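Rowbotham Room, shop notebook
December 4, 2021
Kitting project, Ustley robotics club

Long one today, so get yourself a coffee before you read it. I stayed on after everybody had gone home and I'm writing while I still remember what I meant to say about the wires, because it has been wires all day long and I suspect it'll be wires right up to the meet at Bovell in April.

For whoever picks this book up cold: the job we signed up for is the kit task. Parts start out in the yellow trays, and the two arms between them have to put a matched set on the paper in the steel tray, with a round board on the left and the leads that belong with it on the right. The rules give us 23 minutes for the whole run, which sounded like all the time in the world when we read the sheet and sounds like a good deal less now.

We began with the red, black and yellow-green harnesses. I'd asked the students to stop laying them out nicely. It was a kindness to the robot that it won't get at Bovell, and I'd rather we had our bad afternoons now. So they went in as a heap, and the plan was to go for the bundle right below the white label, where the wires are all held together and there's something for the fingers to close on. 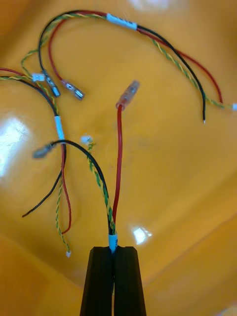

What I hadn't thought hard enough about is everything past the label. You can have a lovely grip on the bundle and still have a black wire looped through its neighbor, and then you lift one and get another along for the ride. One of the younger students suggested lifting a little, pausing, and giving the wrist a slow quarter turn before going any higher, the way you'd get a necklace out of a jewelry box. I like that very much and I want it tried properly, with the turn going both ways, before anyone writes clever code to replace it. I've left the Randis planner alone for the time being. It treats a harness as a stiff little stick, bless it, and we should fix that someday, but a slow wrist turn is a two-line change and the planner is a winter's work.

The blue and white harnesses are a different animal. They're twisted pairs, springy, and they like to curl right around whatever is near them, fingers included. My advice (and I'll say it again at the next session, so you may as well get used to it) is to look at where the loops are before you close. If there's a loop behind a finger, back off and come in from another side. It costs a few seconds and saves a lot of untangling.

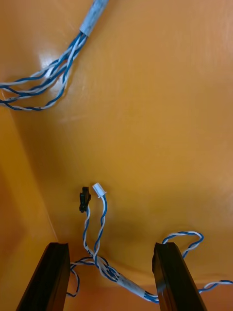 Blue and white harness between the fingers, black and white connectors uppermost.

I'd also like us to agree on words. Half the confusion over the headsets came from people saying "the end" when a harness has several of them. From here on: "sleeve" is the wrapped part, "connector" is the plastic bit, and "tail" is any wire end with nothing on it. Please use these in the log too. I went back through our older notes and could not work out which end of anything we had been talking about.

On to working with both arms, which everybody had been waiting for and which I kept putting off, I know. The left arm has the side with the boards and the small parts, and the right arm has the big tray of wire. They share the steel tray, and that's where they can get in each other's way. For now the rule is one arm over the paper at a time. It's slow and it's dull and I don't want it changed until we have 4 clean runs in the log, one after another. After that we can talk.

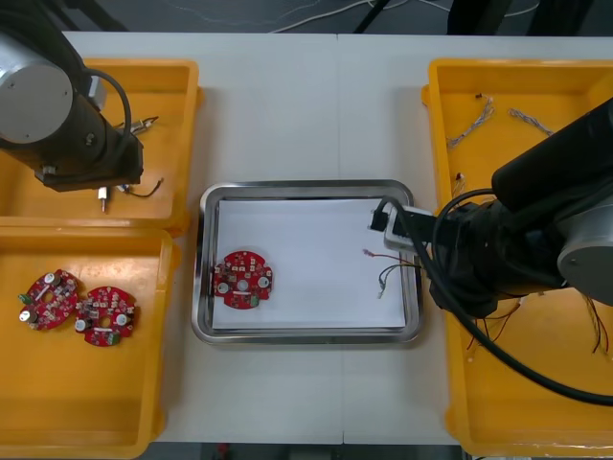 Both arms at the table, with a board on the paper and loose leads at its right side.

The boards themselves worry me less. They have a good shape to get hold of, but do keep the fingers off the tall parts, and go slowly on the way down. 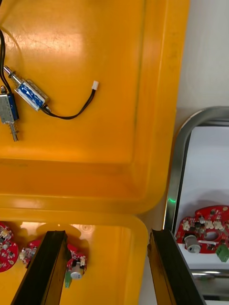

Notebook 2, p. 23

Solenoids next. They live in the upper tray, above the boards, and I'd like them picked by the metal frame and never by the plunger, which has a spring on it and will move on you. The lead with its little white connector has to come along too, so leave room for it when you plan the path over the rim. I had a go at writing down a good approach angle and crossed it out twice. Somebody with a fresher head should do that page.

To do before the next session:
Wrist turn, both directions, on the red and black harnesses
Wipe the yellow trays and see if the glare bothers the vision code any less
Relabel the headset channels
Ask Bovell whether tails have to lie inside the paper or only inside the steel tray
Put the good tweezers back in the drawer, please, whoever has them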